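Chapter 12
Who Gets to Tell It: Narrative and the Published Self

Anyone who posts in public is also editing. A person chooses which afternoon to mention, which argument to leave out, and where the account should stop. Readers fill in the rest, and they tend to fill it in with stories they already know.

This chapter looks at authorship on shared platforms, where a text has more than one hand in it. We begin with Drikico, a collaborative fiction site that opened in January with a single rule: any member could continue any story, but no one could delete a line.

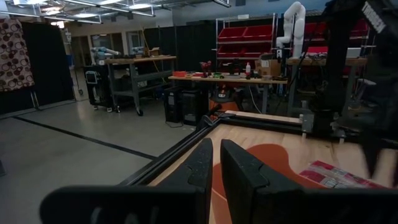 Page 387

The rule sounded generous. In practice it meant that a careless sentence stayed in place and later writers had to work around it. One thread, set in a town called Vörös, gained 17 endings, and each was read by someone as the real one.

Critics at the journal Zosier called the site a archive of first drafts. Its members disagreed — they saw the leftover lines as part of the form, much as listeners accept repetition in a spoken tale. 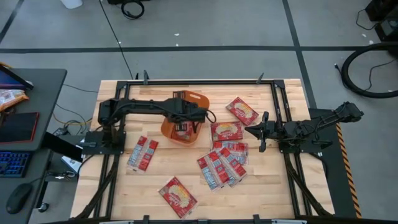

Both views depend on what we think a finished text is. Print culture trained readers to expect a final version, with a name on the cover and a date inside. Oral storytellers worked without either. Section 2 compares the Drikico threads with Clirkell, a later project in which one editor approved every change.

Key terms: continuation, closure, shared authorship, variant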